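Makori Catalog Notes - README

This data set holds wall texts and short catalog notes on Buddhist and Hindu art, written for the small exhibitions of the Cunirby study room. It was put together by Tegan Costigan and Analyn Lagman. The present version has 438 records. Of these, 314 describe painted or printed works, and the rest describe sculpture, textiles and ritual objects.

What is in a record

Each record is one row in the file notes.csv. The columns are: record number, title, region, century, material, deity or subject, note text, and name of the writer. The note text is never longer than 300 words. Names of deities are given in the Sanskrit form first, and the Tibetan or Newar form follows in brackets when we know it. Please be careful with the century column - many works were dated only by style, and these rows have the letter s after the number.

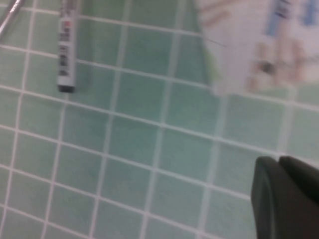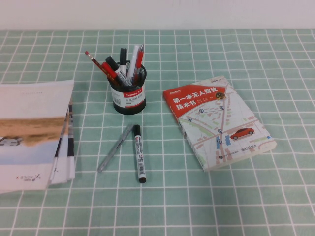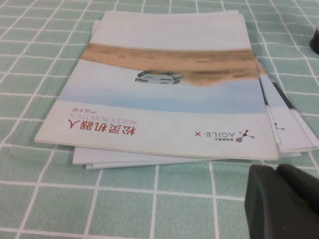
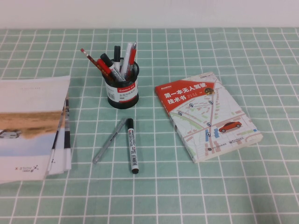

Table with the green and white grid pattern.

How the texts were prepared

The older notes existed only on paper. They were typed by hand in Plutolo and then read a second time by another person. We kept the opinions of the first writers, also where we do not agree with them. Spelling was made the same in all records, but the style of the sentences was left alone. In 30 records the subject is marked "uncertain", mostly wrathful figures which have lost their attributes.

Known problems

Works from Nepal are more numerous than works from Bhutan or Ladakh, so the set should not be used to compare regions. Measurements are missing. The word "mantle" is used for two different garments in the sculpture notes, and this will be corrected in the next version.

Use

You may use the texts for study and teaching if you name the Makori Catalog Notes. For printing in a book, please write first to Analyn Lagman. Corrections are collected until September and go into the file together, with the old wording kept in changes.txt.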